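Consejos de taller: cómo comparar pinzas y manos robóticas con telas y láminas finas

Taller de manipulación Pitia - Hoja de recomendaciones para usuarios

La presente hoja recoge las recomendaciones del taller para quienes deseen comparar efectores finales en tareas de doblado, recogida y colocación de paños. Se aplica tanto a los modelos Vurken de dos dedos como a las manos articuladas Duggan, y complementa las instrucciones de cada fabricante sin sustituirlas.

1. Preparación de la superficie

Utilice una mesa de color claro y acabado mate. Las superficies brillantes producen reflejos que dificultan la detección del borde de la tela. Retire de la mesa todo objeto ajeno a la prueba y compruebe que las patas apoyan con firmeza.

Fije la altura de la mesa antes de calibrar los brazos. Si la modifica después, repita la calibración completa, aunque el cambio sea de 2 milímetros.

2. Elección del efector

Para levantar una esquina se recomienda la pinza de dos dedos delgados. La mano de varios dedos resulta más adecuada para alisar, sujetar un pliegue ancho o acompañar el peso del paño. Ambos efectores pueden montarse a la vez, uno en cada brazo, siempre que el controlador admita perfiles de fuerza independientes.

Deje holgura suficiente en los cables y revise su recorrido con el brazo en las posiciones extremas. Un cable tenso altera la lectura de fuerza en la muñeca.

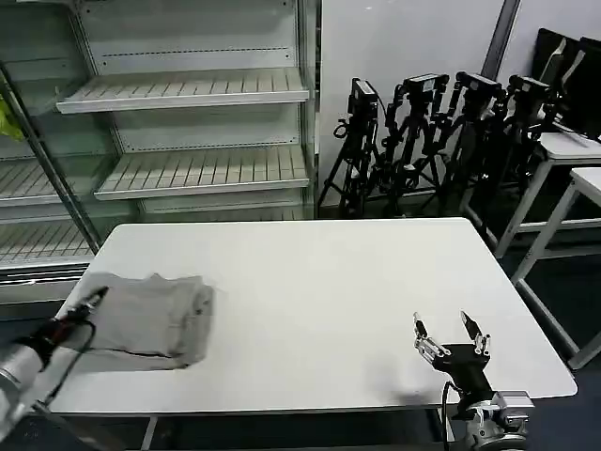 Con el controlador de Duvville conviene cargar primero el perfil de la mano y después el de la pinza, según advierte una usuaria del taller, pues en el orden contrario la pinza conserva la fuerza de cierre de la sesión anterior - en su caso, 56 newtons, excesivos para un paño de algodón. El taller ha comprobado esta observación y la incorpora a sus recomendaciones.

3. Ajuste de la fuerza

Comience con el valor mínimo y auméntelo de forma gradual hasta que la esquina no se deslice. Anote el valor obtenido para cada tejido. Los paños con costura en el borde admiten algo más de presión; las láminas translúcidas se marcan con facilidad y deben sujetarse lejos de la orilla.

No compare dos efectores con telas distintas. El mismo paño, doblado del mismo modo, ha de servir para toda la serie.

4. Colocación de las cámaras

La cámara general permite seguir la posición de ambos brazos, mientras que la cámara de muñeca facilita el ajuste fino sobre el pliegue. Con la segunda, verifique que el cuerpo de la pinza no oculta el punto de contacto. En caso contrario, incline la muñeca antes de desplazar el soporte.

Las cámaras sobre trípode deben quedar fuera del alcance de los brazos. Marque en el suelo la posición de cada pata con cinta adhesiva y no mezcle en una misma serie tomas anteriores y posteriores a un desplazamiento. 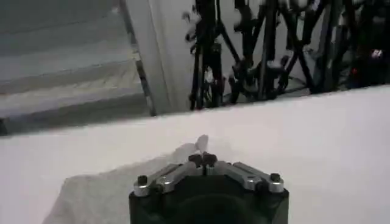
Vista desde la muñeca: pinza y lámina translúcida sobre la mesa.

5. Registro y mantenimiento

Para una comparación básica se aconsejan 42 intentos por efector, repartidos en dos sesiones. Registre también los fallidos e indique si la tela se deslizó, se arrugó o no llegó a levantarse.

Limpie las yemas de los dedos con un paño seco al terminar. Revise los tornillos del varillaje cada 1,000 ciclos - o antes, si aprecia juego en la articulación.

Las reservas del banco de pruebas se solicitan en el mostrador del taller. El turno del miércoles queda destinado a calibraciones.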